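Thread about an old toll book and a story I believed for too long. It will have several posts, please be patient with me, I write slowly in English.

The story goes like this. The herring market at Skatorby died because the town guild was greedy and closed the trade to outsiders. Every popular history of this coast repeats it. The merchants went down to Grullstead and Skatorby became a village with a big church.

I repeated it also. I taught it to my evening group in February and I drew a nice arrow on the board from one harbour to the other.

Then I tried to find where the story comes from. The newer books cite the Berchtold edition of the toll book, and the Berchtold edition has one long footnote about it. The footnote cites a sermon. The sermon complains about the guild, but it complains about everybody, including people who keep pigeons.

So I asked to see the toll book itself. It is at the Marwood archive now, in good condition except for the first leaves, which some mouse has enjoyed. It has 53 leaves. The printed edition gives the text of 50. The last leaves were left out as "of no interest".

You can guess that I went to those leaves first.

They are a list of boats which paid nothing. The clerk wrote them separately, in smaller writing, with the master's home port and one word for the cargo. Many of them are from outside Skatorby. If the guild had closed the trade, what are these boats doing in the harbour?
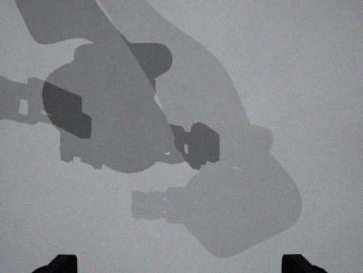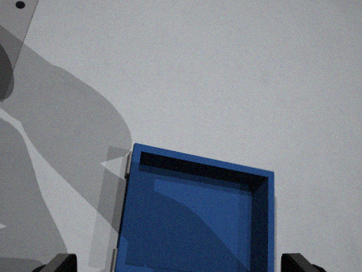
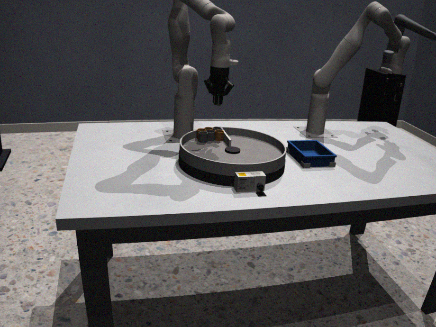

A toll book is a record of what was taxed, and we read it too often as a record of what was there. The clerk had one job. When he wrote "herring, barrels" he was looking at the barrels which owed money, and his eye passed over the others on the same quay. Think of the table in the last picture: a clerk who is paid to list cups will write down the six small ones on the round tray, and he will leave out the open blue bin on the very same tabletop. A historian who has only his list will then write that the table had no bin. I did this with the boats for years and I was quite proud of my graph.

Back to the graph. In the printed part, the foreign boats become fewer and fewer over 11 years and then they are gone. It looks like a decline. In the unprinted leaves the same ports start to appear in the third of those years, and their number goes up.

My reading, for now: the foreign boats got an exemption. They stayed, they sold fish, and they moved from one list to another. The town needed them more than it needed their pennies.

I want to be fair to the editor. Paper was expensive, the publisher wanted a slim volume, and a list of boats that paid nothing really does look boring. I would maybe have cut it too. The footnote is harder to forgive. To put one angry sermon under a whole economic theory is a lot of weight for a sermon.

I also want to be fair to the other side. Skatorby did become smaller, this is certain. The hearth lists show it. But the big drop comes a generation after the toll book ends, and the harbour was already filling with sand by then. The Grullstead harbour accounts mention the sand 2 times and both times with some pleasure.

What I do not know: who gave the exemption. The guild minutes should say it, but the volume for these years is missing. Maybe it was a grant from the crown and the guild had no choice. That would save a piece of the old story, and I would have to write another thread.

Some people asked for the shelf mark. The reading room only gives it on a paper slip and I have left mine in the other coat. I will add it when I am home.

Correction, 4/11/26: I wrote above that the exempt boats begin in the third year. It is the fourth. I had counted the year from January, and the clerk starts his at Lady Day – a beginner's mistake, and I am sorry to those who have already shared it. The rest stays the same.

If you have read the guild papers in any other archive, please write to me. Photographs of the pages are welcome, also bad ones.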